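Module 13: Gripper selection and trial procedure
Handout for the Friday practical, kitchen bench

1. Scope

This handout covers the comparison of two parallel grippers on the same arm. Gripper A is the Bolis two-finger unit with flat pads. Gripper B is the Hutesel unit, same stroke, with ribbed pads. The suction tool from the August session is left out, as its results on wrinkled film were too scattered to be worth tabulating. Arm, controller and mounting height are the same for both grippers. Only the pads, the closing force and the approach height are varied.

Read section 4 before you come to the practical. The marking scheme assumes that you know the failure codes.

2. Why a soft packet

Rigid test blocks tell you a good deal about repeatability and very little about contact. A block has two faces and the fingers either meet them or miss. A crumpled foil packet has no fixed width. Its stiffness changes with the direction of the folds, and a first contact on one side can push it over before the second finger arrives. Most of the difference between pad types shows up in that short interval.

Foil also causes trouble for depth cameras. Shiny film gives holes and false peaks in the depth map, so the height estimate over the packet should be treated as poor. For this reason the approach height is set from the known worktop height, and the camera is used only for position in the plane. 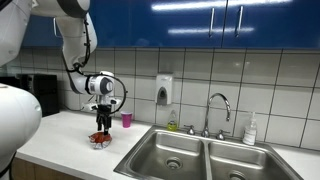 Fig. 1. Parallel gripper closed on a crumpled packet, fingers vertical.

Note the wrist cable in Fig. 1. It leaves the wrist in a wide arc and returns towards the gripper. A loop of this size gives enough slack for wrist rotation, but its swept volume must be included in the collision model. The Voslow planner does not do this by default. Add a cylinder of 244 mm diameter centred on the wrist axis and check it against the tap and the cup on the worktop.

3. Closing force

Force is set on the controller in counts, from 0 to 484. The scale is linear above 200 counts. Below that, friction in the finger drive takes up most of the command and the force at the pads cannot be predicted from the setting. Do not report any result taken below 200 counts as a force result.

Start at 200 and go up in even steps. Too little force gives slip on lifting. Too much does not normally damage a packet that is already crushed, but it flattens the folds between the pads, and the next trial then starts from a different shape. Refold the packet by hand after every trial and put it back on the worktop with the silvery end facing the same way.

4. Failure codes

M Miss. Fingers close without touching the packet.
T Tip. Packet turns or slides on first contact and is not held.
S Slip. Packet is held at closure and lost during the lift.
E Edge grip. Packet is lifted by a single fold only.
C Contact with worktop above the torque limit. Stop and re-zero.

An edge grip counts as a failure even if the packet reaches the release point. Students on the Baxter course may remember it as a partial success; that scoring is not used here.

5. Approach

The fingers come straight down. A tilted approach can be useful near a wall, but it brings one finger to the worktop first and makes code C much more likely. Keep the fingers vertical for all trials in the main series.

Before each descent, hold the arm at the pre-grasp pose and check alignment by eye from two sides. The packet should lie directly beneath the fingers, with its longer direction across the closing direction if the shape allows it. Record the pose before closing, not after.

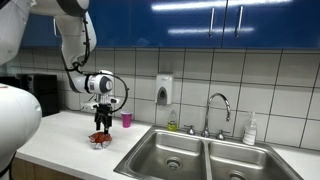 6. What to hand in

a) Trial table for each gripper, with force setting, approach height and code.
b) One plot of success rate against force setting, both grippers on the same axes.
c) A short paragraph on which pad you would fit for mixed kitchen items, with reference to your own codes. A general statement that ribbed pads grip better will receive no marks.

Raw controller logs go in the shared folder under your bench number. Logs without a recorded pre-grasp pose will be returned.

Contact: module office, Robotics Teaching Laboratory
© Robotics Teaching Laboratory. For course use only.
13 shares | 0 comments
Back to top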